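Bin by Bin
Open-front storage for large toy bricks, and how to size it
Text by Babar Magsi

Large-format toy bricks are awkward stock. A 2×4 type takes up a lot of volume for its weight, does not nest, and rolls onto its side when dropped into a deep box. The usual answer is a single lidded tub, which holds plenty and returns very little: the color you want is at the bottom.

Open-front bins, sold to workshops for screws and fittings, are a better match. The front lip is low and sloped, so a hand can go in without clearing a full-height wall. Pradico and Endine both sell small stacking types in this class. The Endine catalog lists 309 molded storage parts, 19 of them open-front bins.

Color of the bin matters more than most buyers expect. Matte black gives strong contrast with red and yellow bricks and fair contrast with blue. It also shows dust. A single red LEGO Duplo brick, hollow side up against the inner wall, can be found at a glance. 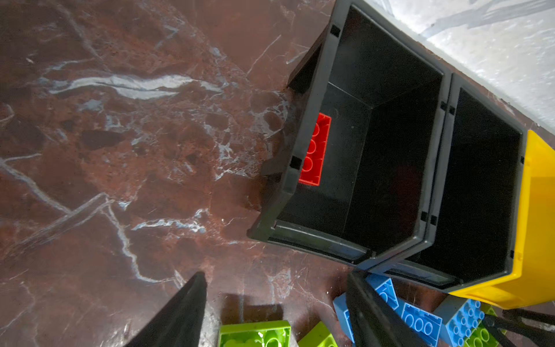 Sorting order

Start with the color you have most of. It gets the first bin, and the remaining colors fill in from there. Two habits speed things up:

Spread the loose bricks in a line in front of the bins. A heap hides the bricks underneath.

Finish one color before starting the next. Mixed handling roughly doubles the reaching.

Red and blue go into separate black compartments. Green can wait on the floor until those two are done. A hard floor is easier than carpet for this work, and polished marble is fine as long as bricks are placed and not thrown.

Bins set down at an angle to each other tend to creep as they fill. Push the rims together before loading. A light bin standing by itself tips easily, and an empty one goes over at a nudge. Galanis sells a clip rail that locks a row together; a strip of Prastwood shelf edging along the back does the same job for less.

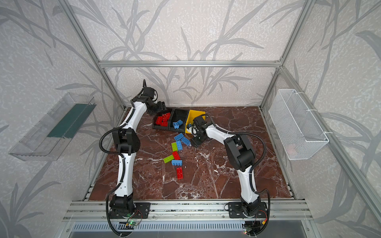 Red bricks in the left compartment, blue in the middle, with the yellow bin on its side to the right.

Capacity

Makers quote volume to the rim, which an open-front bin never reaches. Fill to the height of the lip and stop. For a collection of 594 large bricks, plan by color count first and volume second, and leave one bin spare for wheels, figures and anything with a hinge.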